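In Praise of the Open Basket

I have owned, at one time or another, pretty much every kind of toy storage a person can buy. Clear bins with snap lids. A canvas thing that folded flat and then never really unfolded again. A rolling cart from Storico with twelve drawers, which I spent an entire August evening putting together and an entire winter resenting. And after all that I'm back where my grandmother was, with a plain wicker basket with no lid, and I'd like to make a case for it.

My main complaint about modern storage is that it's designed for the person who buys it. I'm the one who liked the little label windows on the Storico cart. I'm the one who thought it would be so satisfying to have the red blocks in one drawer and the blue blocks in the next one down! The kids did not share this vision. What the kids saw was twelve chances to get it wrong, and at seven in the evening, with everybody tired, a four-year-old will just push the whole mess under the couch. I would too.

A basket asks for one decision. Is it in or is it out? You can put a blue block in next to a ball and no one has made a mistake. I've come around to thinking that's about as much system as a small person needs, and maybe as much as I need (my own desk is not a thing I'm going to discuss).

Now, I know what the lid people say. My sister is a lid person. She says an open basket looks messy, and that if you can see the toys then you haven't put them away. We've had this argument in her kitchen and in mine and once in the parking lot of the Etalberg outlet, where she was loading four matching boxes into her trunk. But I want to see the toys! So do the kids. Something you can see from across the room gets played with, and something under a lid gets forgotten until you move house.

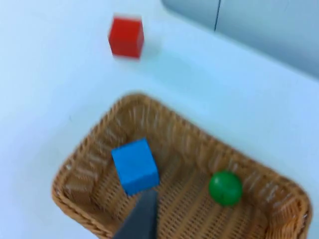

The other argument I hear is about sorting, and this one I take more seriously. Sorting is good for kids. They learn colors from it, they learn that a ball won't stack no matter how much you want it to, and it's a perfectly nice way to spend a rainy morning. I'm all for sorting as a game. What I'm against is sorting as the price of going to bed. Tip the basket out at ten in the morning and make piles to your heart's content - then at night, sweep the piles back in together and be done.

And please, let there be a stray. There's always one block left sitting out when you thought you were finished, and I used to get really worked up about it, calling everybody back into the room like a drill sergeant. These days whoever notices it drops it in. Or it stays on the table overnight and we find it at breakfast. The house has not fallen down.

Why wicker, though? I'll admit this part is mostly taste. Plastic bins crack at the corners and then they pinch you. Fabric ones sag. I had a Henare felt tub that collected so much dog hair it started to look like a second dog. Wicker does shed a bit, and you'll want to check a new basket for poky ends before you hand it to a toddler, but it's light enough for a kid to drag and it makes a lovely creaky sound when they do. Ours came from a secondhand shop and it's outlasted everything I bought new.

One last thing, about size. Get a smaller basket than you think you want. The Jindeva set my kids were given came with 112 pieces, and a basket big enough for all of them was really just a pit, with the good stuff at the bottom where short arms couldn't get it. I put most of the set up in the closet and swapped a handful in and out every few weeks. Not one child has asked me where the rest went.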